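2 Aug 2021

Bread day! I set the alarm for far too early and didn't mind one bit. The starter had gone mad overnight, all bubbles and that lovely sour apple smell, and I stood there in my socks grinning at a jar. I used the Volgate rye this time, 300 grams of it, with the rest plain white flour.

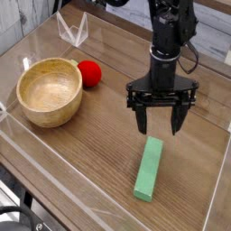 The dough was sticky as anything for the first hour. I kept wanting to throw in more flour and I kept my hands off the bag – very proud of that. Four folds, then under a cloth by the window while I walked down to Mirkemgate for butter and a second-hand bread book (it has 12 pages just on crusts, heaven).

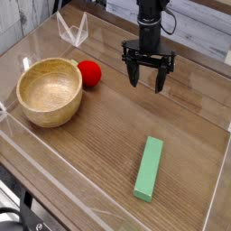 Proofing is the part I've been getting wrong since March. My metal mixing bowl is too wide, so the dough slumps out sideways and I end up with a very tasty pancake. What I want is something fairly deep with curved sides, like that round wooden one with the thick rim, next to the red ball. I could look at those rings in the bottom all day! Lined with a floured cloth, a shape like that would give me a proper dome, I'm sure of it. 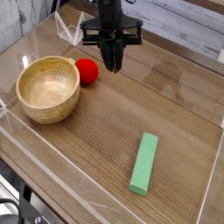
Anyway, I baked at four o'clock in the old Bekum pot with the lid on, and oh, the crackling when it came out! I put my ear right down to it. I was supposed to wait 60 minutes before cutting and lasted maybe half that. A bit gummy in the middle, my own fault, but the crust was the best yet. Two slices with butter, then a third with plum jam. Fed the starter again before bed. Next time, caraway seeds.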